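In Defense of the Folding Table

By Sena Ofori

07/12/2020

When we moved to the apartment on Stokach Street, my husband wanted to give away the pine table. It is big, it has knots everywhere, and it does not go with the chairs. I said no. I said it would be the table for the clothes, and he laughed, but it still stands in the back room and I use it almost every evening.

My opinion is simple. Clothes should be folded on a hard, flat surface at the height of your hips. The bed is too low and too soft. On the sofa you sit down, and then the television is on and the basket is still full at midnight. My friend Hannelore Danzer folds in the air, holding the collar under her chin, and she is very fast. I have seen her T-shirts, and I will say only that the sleeves are not where she believes they are.

For towels and pillowcases I agree that any place will do. The difficult thing is a shirt of knit fabric with a collar. It is heavier than it looks and it does not keep a line when you press it with the hand. If you lift it from the middle, everything slides to one side and you must begin again.
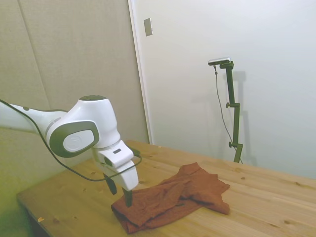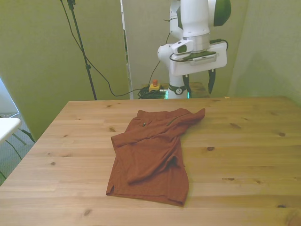 Rust-colored cloth on the pine table, and a shirt with its collar and sleeves to put in order.

What the table teaches

I learned to fold from my mother, who would not let me touch the body of the shirt before the collar was straight. At five years old I found this cruel. Now I do the same. First the collar, then one button closed, then the sleeves to the back, and the hem comes last. On wood you feel at once if there is a crease under your palm. On a blanket you feel only the blanket.

Hayley Stockdale, my neighbor, told me that all this is a waste of time and that a shirt can go on a hanger. She is right for some shirts. But a knit shirt on a hanger grows two small horns at the shoulders, and in April I counted too many of these in my own closet to keep quiet about it.

I do not ask anybody to buy a special table. Ours cost nothing, the old tenants left it. Clear the kitchen table after dinner, wipe it, wait until it is dry, and fold there standing up.

Recent essays
The Drawer Where Everything Goes
Stuart Ellwood: Why I Stopped Ironing Sheets
A Winter Without a Dryer
Letters: Readers on Mending
Hanneke Van der Linden: My Grandmother's Linen Closet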